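Crossing at Grativbridge Opens Again as Families Leave the Kovalchuk Valley

The road crossing at Grativbridge has been opened once more to families leaving the Kovalchuk valley, after shelling along the upper farms picked up again in April and broke the quiet that people on both sides of the river had begun, cautiously, to trust. By the time the evening count was read out at the reception centre in Grallholm, 3162 people had come over on foot, by tractor and in the handful of buses that still run from the valley floor.

It is a short bridge, and anyone who has walked it in better years will remember it mostly for the plum sellers at the southern end and the habit the old men had of fishing from it in their good coats. The plum stalls are now used to hand out water and bread, and the railings are hung with blankets that people have put down for a moment and not come back for.

The agreement signed over the winter was meant to keep heavy guns out of the valley altogether. Both parties put their names to it, both have since accused the other of breaking it, and the monitors who were supposed to settle that sort of argument have been held back at the lower checkpoint for most of the month. What can be said with some confidence is that the firing came closer to the villages than it has at any time this year, and that people did not wait to hear who had started it.

"We had the beans in already," said one woman from the upper valley, who came across with her two sisters and asked that her name be left out. "My sister wanted to water them before we went. I told her the neighbour would do it, and then we saw the neighbour on the road in front of us."

Britt-Marie Nyberg, who coordinates the reception centre in Grallholm, has been at the crossing since the first buses arrived, and she spoke to us shortly after 6 a.m. over a cup of tea that she had been trying to finish for some time. She said the families were tired and very polite, and that the politeness worried her a little. People who have been moved before, she explained, learn not to ask for things, and so her staff have been going along the rows of beds and asking for them: do you take medicine, has the baby eaten, is there somebody you were travelling with that you have lost sight of?

The centre has room for 3257 people if the school hall and the covered market are both used, so it is very nearly full. Nyberg said that more beds could be found in private homes, and that the town had been generous beyond anything she had a right to expect - one street had emptied its linen cupboards before she had even got around to asking. All the same, she would like the second site on the Grallholm ring road opened before the next group comes over, and she has written to the district office to say so.

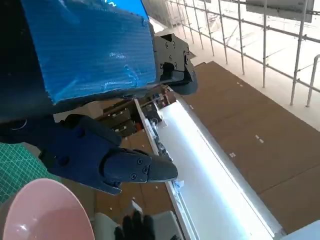 Crossing hours and the question of the buses

For now the bridge is open in daylight only. Families who reach the northern side after dark are asked to wait in the customs shed, where there is a stove and a nurse on duty, and they are brought over in the morning ahead of everybody else. The district office says it hopes to move to a full 24 hours if both sides will promise in writing to leave the approach road alone, but so far only a spoken promise has been given, and it was given by telephone.

The buses are a sorer point. There were five of them working the valley route at the start of the month, all run by the haulage firm Tritex, and the drivers have been making the trip without extra pay and, on the worst mornings, without being told whether the road ahead was clear. Tritex has said it will keep the service going for as long as its drivers are willing, and that it has asked for an escort from the monitors as far as the mill. The drivers we met at the depot were willing enough, though a couple of them would have liked a proper answer about the insurance first.

Those who cannot get a place on a bus are walking. From the last of the upper farms to the bridge can take up to nine hours with small children, and a good deal longer with animals, and a great many people in the Kovalchuk valley are not prepared to leave their animals. A paddock has been fenced off behind the Grallholm market for goats and donkeys, with hay brought in from farms on the southern side, and it has turned into rather a meeting place in the evenings.

Talks expected to resume

Maureen Yeoman, who has followed the valley talks for the monitoring mission and was at the table for the winter agreement, told reporters in Grallholm that she had not given up on it. The maps attached to the agreement were sound, she said, and so was the timetable, but the part dealing with who may inspect what had been left vague so that everyone could sign before the snow came. She would like to see that part written again in plain words, with the monitors allowed up to the head of the valley and a telephone line between the two commands that somebody picks up.

Both delegations have agreed in principle to meet again, although they have yet to settle on a town. Grativbridge itself has been put forward, and so has Grallholm, where the mayor's office has already offered the library.

In the meantime the reception centre is asking for children's shoes in all sizes, tinned milk and phone chargers. Donations can be left at the side door of the school hall until 8 p.m., and families in the valley with relatives already across can have a message read out at the morning roll call by leaving it with any of the Tritex drivers.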